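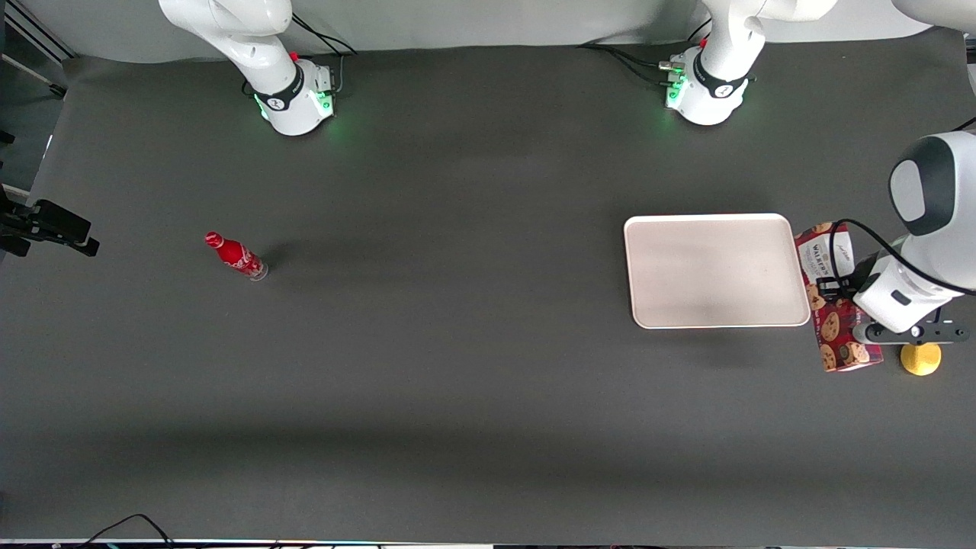

Figure 3. Tray-loading task on the Climley two-arm kit, with the left gripper at the cookie box.

4.2 Living with the kit

I'll admit I wanted to like the Climley kit before we opened the crates, so Rawan Nimri ran the first 10 sessions without me (her idea, and a good one!). The task in Figure 3 is the one we kept coming back to: tray, cookie box, bottle, two arms on a dark table. It looks easy. The box is tall and the gripper has to come in close beside the tray, and that's where the stock planner gave us the most grief.

Over 354 trials, 37 ended in a protective stop, nearly all of them on the left arm. Afaf Jaber traced most of these to the default wrist speed, and once she lowered it the stops got rare enough that we quit logging them by hand. I'd still like Climley to ship the slower setting – it took us an afternoon to find the right menu.

The cables bugged me more. The one at the gripper swings over whatever you're reaching for, and the manual gives it two sentences. We compare this with the Lirus kit in Section 4.3, where the routing is neater but setup takes a lot longer.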